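Reading time: 2 min

Hulelis Props and Tableware Store
Minutes of the January stock meeting

Meeting opened at 10.15 in the sorting room. Minutes of the previous meeting were taken as read, with one correction: the shelf height in item 4 should be 37 cm.

1. Stocktake
The count stands at 841 pieces, against 861 on the old sheet. Of the 20 missing, most are teaspoons. The sheet is to be amended and the old version kept until the next count.

2. Small tableware
Bowls, cups and loose play food have been going back into the same crates. Agreed that bowls get their own crate, nested by diameter, with a sheet of paper between each. Dark glazes and dark plastics show scratches first and go on top. The meeting did not agree on whether cups should be stored rim up or rim down. Rim up for now — to be looked at again if dust is a problem.

3. Play food and vegetables
Long thin pieces (chillies, beans, carrots) slip through the wire baskets. Solid-sided trays to be used. Semow quoted for trays in two depths; the shallow one was preferred. The order is for 111 trays, to include the spare shelf. Colour sorting was proposed and turned down, as hirers ask for items by name.

4. Lending to Wavulis
Wavulis asked for mixed table sets in small quantities. Agreed that each set goes out with a written list, one line per item, with colour and height. Items are to be laid out singly on the table before packing and again on return. Anything not on the list stays behind. The Luo sets are already handled this way and need no change.

5. Table surface
The wooden tabletop is to be wiped with a barely damp cloth only. Spray cleaner leaves a film which transfers to the bases of cups. No objection to leaving items on the table during the lunch break, provided they are clear of the edge.

6. Labels
Paper labels on bowl bases are lifting. Tie-on labels do not suit bowls. Two types of adhesive label to be tried on chipped stock before the next meeting.

7. Any other business
The left-hand cupboard door still sticks. The hinge is to be packed out.

Meeting closed at 11.40.

Comments (3)

Item 2: rim down, please. Rim up collects dust within a week on the top shelf.

Is the deeper tray still available from Semow? We would take a few for the jugs.

Item 6 — we had the same trouble with labels on curved bases. Smaller round ones held better than the oblong ones.

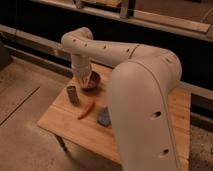
Ours were the plain white kind, put on after wiping the base and leaving it to dry overnight.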